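Chapter 14
Getting to Know the Motherboard

What you will do in this chapter
Find your way around a motherboard without the manual open
Open and close a processor socket safely
Tell memory slots from expansion slots at a glance
Put together a short written inspection before any part goes in or comes out

Words to listen for: socket, retention frame, retention lever, heat spreader, DIMM slot, latch, standoff, thermal paste

If you have worked your way through the chapters on cases and power supplies, you have already spent a good while with a screwdriver in your hand, and I hope you have begun to enjoy it. Now we come to the part that most students have been waiting for, and a fair number have been quietly dreading. The motherboard is the big flat board that everything else plugs into, and the first time you lay one on the bench it can look like an aerial view of a city you have never visited. There are streets and squares and little towers all over it, and not one of them seems to have a sign you can read.

I remember that feeling very well. My first board came out of an office machine that a repair shop called Paiva was clearing from its back shelves, and I carried it home on the bus in a shoebox lined with newspaper (please don't do this; we will talk about static bags in a moment). I set it on my mother's kitchen table and stared at it through most of an evening. I knew the word "processor," and I knew the word "memory," and I couldn't have pointed to either one with any confidence. So if you are starting from there, you are in good company, and you should take this chapter as slowly as you like.

A city is easier to learn from its landmarks than from its street map, and a motherboard is the same. You don't need to know what each tiny part does. You need two or three big things that you can always find, and then you can work outward from those to the rest. The landmark I teach first is the processor socket, the square metal arrangement usually found toward the upper part of the board when it is standing in a tower case. The second is the bank of memory slots, long and narrow and set side by side, which you will nearly always find close to the socket. The processor and the memory talk to each other constantly, and board designers like to keep the path between them short. Once you have those two, you can turn the board any way you please and still know where you are.

Before you touch anything

Work on a clean, hard surface with good light. Turn the power off, unplug the cord, and hold the power button in for a few seconds so that whatever charge is left can drain away. Put on your wrist strap and clip it to bare metal on the case. If the board is already out, lay it on the cardboard box it came in or on an antistatic mat, and never on the outside of a static bag. Take off rings and bracelets. Roll up your sleeves too, especially the loose woolly kind, and have a small dish ready for screws so they don't go wandering off under the board.

Pick the board up by its edges. It will feel sturdier than you expect, and it does bend a little, but the solder joints underneath don't care for bending at all, so keep it level and use both hands.

The socket and its neighbors

Let us start at the processor. The type of socket we use in this chapter has a metal retention frame that surrounds the chip and presses it down evenly, and a lever along one side that holds the frame closed. What you see in the middle, when a processor is in place, is its heat spreader, a flat metal lid that carries heat up to the cooler. The maker's markings are printed on this lid. They can be surprisingly hard to read under a bright lamp, so tilt the board a little, or move the lamp, before you decide that they have worn off.

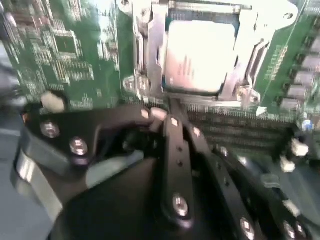

The lever is where beginners tend to get nervous, and I understand why. It is stiff. To open it, you press down gently, ease it sideways until it clears its catch, and then let it rise under your thumb. Don't let it spring. Closing it again takes more force than feels polite, and you may hear a faint creak, which is normal on a frame of this kind. What is never normal is having to push on the processor itself. If the chip doesn't drop flat into the socket under its own weight, lift it straight out and check the small notches or the corner triangle, and try again.

Memory slots are friendlier. Each one is a long channel with fine contacts inside, and at one or both ends there is a latch that snaps over the edge of the memory stick. On some boards both latches move, and on others only one does, so look before you press. A notch along the bottom of the stick lines up with a small ridge in the slot, and it will go in only one way around. My former student Stela Enache used to run a fingertip along the stick's notch and say "short side, long side" under her breath before each one, and I have borrowed the habit from her.

Try it yourself: Activity 14.1

Working with a partner, take one practice board from the shelf and leave all the parts where they are. On a sheet of paper, draw the outline of the board and sketch in the socket, the lever, the memory slots and their latches. Mark the mounting holes as well. Then turn the paper and the board so that they face different ways, and take turns naming a part for the other person to find on both. Keep your drawing. You will add the power connectors to it in the next section, where we follow the cables from the supply to the board and learn which plugs belong where.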